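Werkstattbuch, Juli 2020

Pilling-Versuch, zweite Runde. Die Februarserie war ja bekanntlich für die Tonne (Scheuerfläche falsch herum eingespannt, ich sage nicht, von wem, es war meine Handschrift im Protokoll).

Material: das feine schwarze Gestrick von Halvorsen, Partie 1012, gegen die alte Futia-Ware. Beide vorher bei gleicher Luftfeuchte ausgelegt, soweit man in diesem Keller von Luftfeuchte als einer regelbaren Größe sprechen kann. 600 Touren pro Probe, Andruck wie gehabt.

Futia: Knötchen schon bei Tour 117, danach mehr Knötchen als Ware. Halvorsen hält sich besser, wird aber an der Naht speckig. Im Datenblatt steht »formstabil und pflegeleicht«. Das stand bei Futia auch.

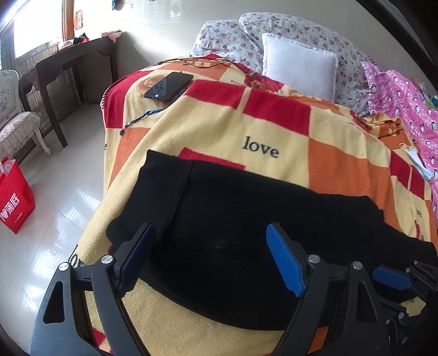

Arbeitsgruppe Maschenware und Ausrüstung, Werkstatt Nutavbridge

Naa meint, schwarze Ware lasse sich unter unserer Lampe gar nicht bewerten, man sehe nur die Fussel vom Vorgänger. Stimmt leider. Habe mit Klebeband abgezogen und auf weißem Karton beurteilt. Karton beschriftet und in den Ordner geheftet, links hinten, nicht wieder als Kaffeeuntersetzer verwenden.

Note Halvorsen: 3 bis 4. Priya Doucet hat unabhängig benotet und kommt auf 3. Wir haben uns auf »3 bis 4, eher 3« geeinigt, was die Norm nicht vorsieht.

Offen:
Kantenrollen nach der Wäsche, Probe ungebügelt messen.
Bei Fisstead nach neuem Scheuergewebe fragen. Die letzte Rechnung vorher bezahlen.
Filzunterlage der zweiten Station tauschen, die ist durch.

Waschgang läuft bei 30 Grad, Schleudern aus. Ergebnis trage ich morgen nach, sofern die Maschine die Tür wieder freigibt.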